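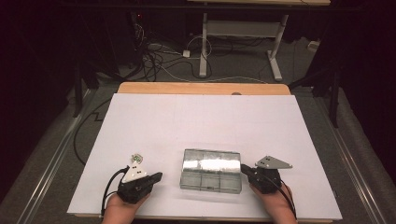

Tisch mit weißer Auflage, transparente Kunststoffbox nahe der Vorderkante.

Laborbuch Drarkau, Februar, 14:20
Thema: Nüchternzeit vor Triglyceridbestimmung, Serie 9

Serum aus Serie 8 nochmals durchgesehen. Bei Probe 16 liegt der Triglyceridwert bei 357 mg/dl, laut Protokollbogen nüchtern. Rückfrage bei M. Negri: Proband hat am Morgen Kaffee mit Milch und Zucker getrunken, auf dem Bogen nicht vermerkt. Probe bleibt im Datensatz, wird aber als nicht nüchtern geführt. Friedewald-LDL für diese Probe noch rechnerisch zulässig (TG unter 400), trotzdem direkte Messung angefordert.

Zweiter Ausreißer: 567 mg/dl, Serum deutlich lipämisch. Hier keine Berechnung. Nach Verdünnung 1:3 mit NaCl 0,9 % wiederholt, Abweichung zur Erstmessung unter 2 %. Kein Gerätefehler.

Kontrollen niedrig/hoch beide im Sollbereich. Kalibrator neue Charge, Eintrag im Gerätebuch durch S. Bortolotti.

Änderung ab Serie 9:
- Nüchternzeit zwölf Stunden, nur Wasser
- Uhrzeit der letzten Mahlzeit eintragen, Ankreuzfeld entfällt
- Alkohol am Vortag gesondert abfragen

O. Bellini möchte zusätzlich Non-HDL ausweisen. Spricht nichts dagegen, Spalte in der Auswertetabelle ist angelegt, Formel noch nicht gegengeprüft.

Offen: Rückstellproben Vastham, Temperaturprotokoll fehlt für eine Nacht. Bis zur Klärung nicht auftauen. I. Parisi fragt dort nach.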